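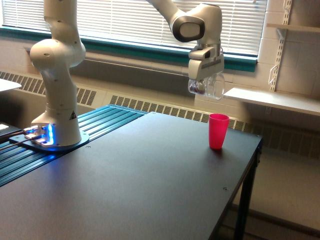

The fault that cost the Brekdale lab most of November left no error code. The arm ran its pouring routine, reported success and went back to its start pose. On 40 of 568 logged cycles, the cup had moved in the fingers before the tilt finished.

Pouring is a simple test with an awkward load. An empty plastic cup weighs very little, its wall flexes, and whatever is inside shifts toward the rim as the wrist turns. Too much grip force bends the wall. Too little and the cup rotates.

Anderson Medeiros, who maintains the cell, first suspected the fingers. He replaced the pads and ran another 500 cycles. The slips continued at nearly the same rate. He then recorded finger width alongside the commanded force, and the problem showed up at cycle 829 of the combined log: the force command dropped to its default value for a fraction of a second, midway through the turn.

The cause was in Trusar, the scheduling software that passes motion and grip commands to the controller. When a wrist move took longer than planned, Trusar closed the task and opened a new one to finish it. The new task carried over the target position and speed – but not the grip setting. The controller received a blank field and filled it with the default, as its manual says it will.

Success was judged by arm position alone. A cup that had rotated in the grip, or fallen, produced the same report as a clean pour.

"We were checking that the hand got there," Medeiros says. "We never checked what it was holding."

The safety review rated the event low for plastic and high for glass. Hot liquids were taken off the approved list until two changes were made. Trusar now copies the grip setting into every new task, and a task with a blank field is refused. Finger width is also compared before and after each tilt, and a change past the set limit stops the arm in place.

The second change has produced false stops, mostly with soft cups. The limit is still being adjusted.

We use cookies to improve your experience on this site. By continuing to browse, you accept our cookie policy. Accept | Manage settings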